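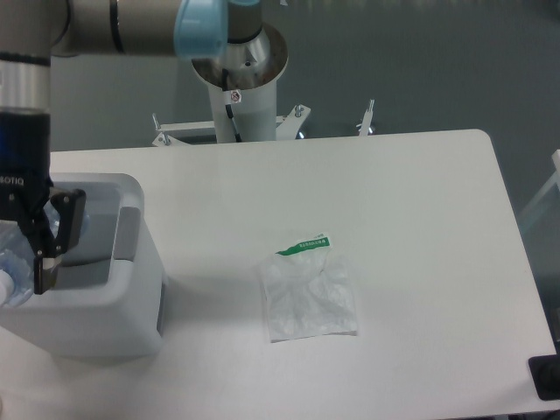
I have come to believe that the hardest thing to throw away is the bag something came in. A bottle is easy. A bottle knows it is finished, and even the laziest person in the house will walk one over to the bin. The crinkly clear bag stays on the table for days, flat and wrinkled, looking as if it might still be holding something important.

Mine last week came from Stultero and had once contained a shower hose. It weighed nothing, and I moved it 3 times to wipe under it. At no point did I put it in the trash, which is 8 steps from the table.

Part of the trouble is that no two people agree where it goes. The hauler here, Brarnine, sends a leaflet every September. The leaflet is very warm on the subject of bottles (empty, cap on, thank you) and goes quiet when it gets to film. "Check locally," it says. I am local. I checked, and was sent to a drop box behind the Trevex store that takes clean bags on weekday mornings, when I am at work paying for the things that come in bags.

So I keep them in a drawer, inside a larger bag. I do not plan to reuse any of them. Once a year I get ashamed and stuff the whole lot in the regular garbage - after dark, like a man burying silverware - and then I order a sponge, and it comes in a bag.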